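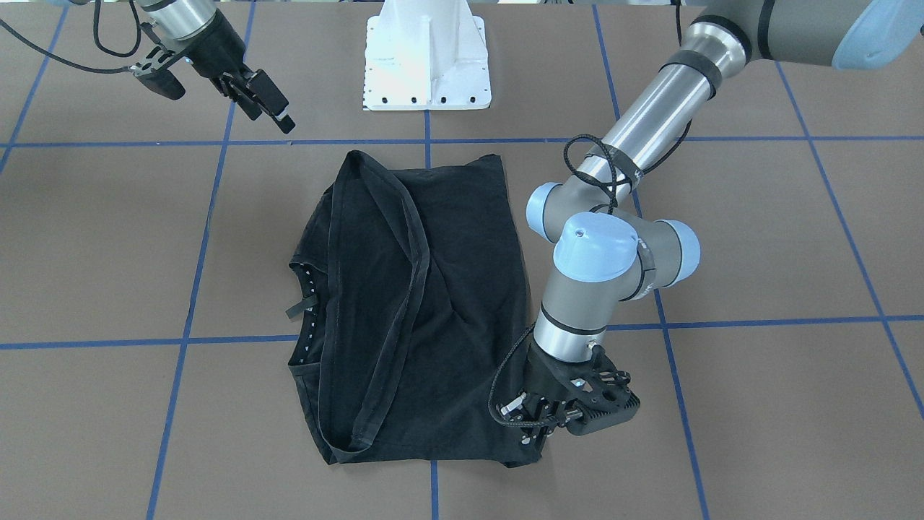
Folding T-Shirts So They Stay Folded

Black T-shirts are the worst ones to fold. The seams vanish, the hem vanishes, and you find out which side was the front when you put it on backward at six in the morning. I own more of them than a grown man should, and over the years I have picked up a few habits.

Start with a flat surface that isn't black. A brown tabletop is fine, a beige bedspread will do, and the dark gray couch is how I once lost a sleeve for a full minute.

Find the neckline with your fingers. The collar is thicker than anything else on the shirt, and most shirts have a tag or little loop back there. Lay the shirt face down, collar away from you, and smooth it from the middle out. Small wrinkles are allowed. This is a T-shirt, and it knows what it is.

Fold one side in to the middle and turn the sleeve back on itself. Same on the other side. Sleeves are where most bundles go wrong: if a hem is wandering diagonally across the top, open it up and tuck that sleeve again, or call it a style and move on.

Bring the bottom hem up to just short of the collar, then fold once more. You want one sharp edge, and that edge faces front in the drawer.

If your folds come out a different size every time, put down strips of painter's tape as a guide. Mine stayed on the table from February until company came.

Don't stack more than 15 in a pile. Past that, pulling one from the bottom is a demolition job.

Fold within 4 minutes of the dryer stopping, if you're that kind of person. I am the kind who leaves them in the basket overnight and then blames the cotton.

Markos Lambrakis
June 13, 2020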